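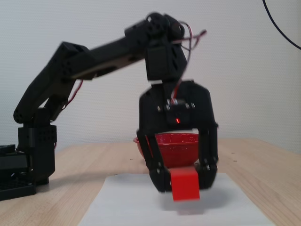
Arm over the table, gripper down.

Aug 20, 2019

Notebook, recap tagging

Went through the reunion episode of Flollard again with the new scene tagger. Jinfeng Xia says it now sorts "argument" from "confession" well enough to build the weekly recap on. I'm not convinced. It marked the whole dinner at the lake house as a fight. Two sisters talk over each other for most of it, but they're laughing, and anyone who has watched the season knows they talk like that.

Output for the episode: 182 tags, 12 of them "reconciliation." I'd give it 2, and one of those is the hug by the cars, which the editors clearly stitched together from separate days (her earrings change). So do we tag what happened or what the edit wants us to think happened? Clerkow's notes want the second. Fine, but then the score sheet from May is no good, as I filled it in the other way.

Suspicious of the music too. Every time the sad piano starts, the tagger says "confession," even over a shot of someone ordering salad. Ran the dinner with the music track pulled and almost half the tags moved. Jinfeng thinks that's a fair cue because viewers hear it too. Maybe. I'd like to see it hold up on Stöckli, where they hardly use any music, before I agree to anything.

Moteck file still has the cast names swapped in the last 7 minutes. Told them again.

To do: redo the May sheet by the edit, same episode. Run Stöckli with and without sound. Leave the recap text to a person until then, whatever the slide says.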